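13 September 2018

The Donmont site is a long, low building behind the bus depot. Steinar Nørgaard met us at the side door and took us to the returns room first, where sports clothing comes back from shops and clubs. They handle around 1,000 pieces in a busy week, and May is the worst month.

Everything is folded on plain wooden tables. Shorts go flat before anything else is done to them, with the creases smoothed out towards the hems. Steinar said the mesh inside the waistband is worth a look at this stage.

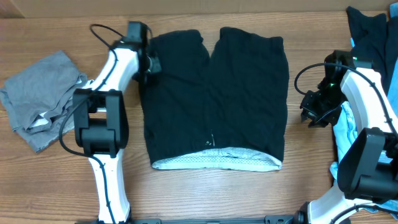 Dark fabrics are the slowest, as lint shows up on them. Anything that passes is folded in half, leg over leg, then once more from the hem, and goes into a box of 50. T-shirts are done separately.

Deok-su Pyo showed us the store upstairs, which was cold and smelt of cardboard. Boxes for Carrillo are kept by the lift. We had tea at half past three and caught the 2 bus back into town.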